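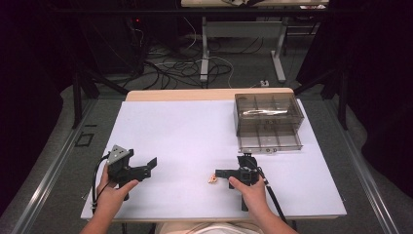
Okay so registration for our autumn network meeting in Ovness opens at 18:00 tonight and I have been refreshing the Pretix page like I'm the one trying to get a spot. I set the thing up! I know exactly what's on it! My desk is all laptop and cold tea right now, so a white board on a light wood tabletop with one small tan-and-orange thing on it looks like a vacation to me.

Quick rundown for everyone who's been messaging me. There are 58 spots. The fee covers beds, breakfasts and dinners, plus the bus from the station. Lunch is on you, but the bakery by the venue is cheap and very good (get the cheese one).

Local groups can send 2 delegates each with voting rights. Anyone else from your group is super welcome, you just come as a visitor and sit on the other side of the room when we vote. Please sort out who your delegates are BEFORE you fill in the form. Last year I got four emails from the same city and they all said something different.

We're sleeping at Janside, the old youth hostel down by the water. Bring a sleeping bag. Bring slippers too, the floors are freezing in October and I speak from experience.

The big topic this time is the travel fund. Right now we have 3000 euros for the whole year, and the groups that live far away eat through it by spring. There are two proposals on the table and I have feelings about both — but I'm chairing that session, so I'm keeping my mouth shut until it's over. Read them first, they're in the shared folder.

Also, the Barrientos hall said yes for the closing party!!! We have it until one in the morning and then we really do have to be out. They have a proper sound system this year, so no more passing a phone around in a cooking pot to make it louder.

Somebody asked if you can come if it's your first event ever. YES. Mine was a meeting exactly like this one. I knew no one on the bus, I didn't understand half the abbreviations, and by Sunday dinner I had signed up to take minutes for a working group I'd never heard of. Tick the "first timer" box and we'll put you in a room with someone who's been before.

Vegetarians, you're the default, no need to write anything. Allergies, please do write, and be specific.

Okay, going to heat up some soup and then it's back to refreshing. Link goes up here the second it's live — see you at six!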